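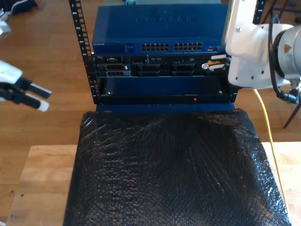

Skoro Wrap-Around Cable Labels, pack of 500

Skoro labels are made for people who have many cables and want to know where each of them goes. Every label has a white part for writing and a longer clear part. You write on the white part, put it on the cable, and then turn the clear part over it, so the writing is protected from fingers and dust. They hold well on thin network cable and also on thicker power cord.

One pack contains 500 labels on sheets and 2 black pens with a fine tip. If you need more pens, please order the Karnetti set separately, item 379.
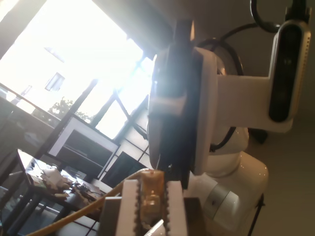

How to put them on

Clean the cable with a dry cloth. Write first and wait a minute, then place the label near the plug, roughly a thumb's width from it. Press the white part well before you turn the rest. Do the same on the other end of the cable, with the same text.
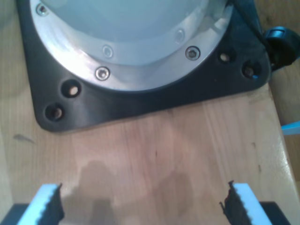 It is better to use short names. Our colleague Kamol Petchrat, who prepares the orders in our Trodoscombe store, writes only the room and the port, and keeps the long names in a notebook. For cables that are already connected you don't need to unplug anything – the label opens flat and goes around from the side.
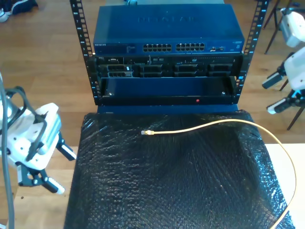
To remove a label, find the end of the clear part and pull slowly. Old labels which stayed on for years can leave a little glue, and the Dreßler cleaning wipes take it off.

Also available in yellow and in green, in packs of 100. The yellow will be in stock again in August.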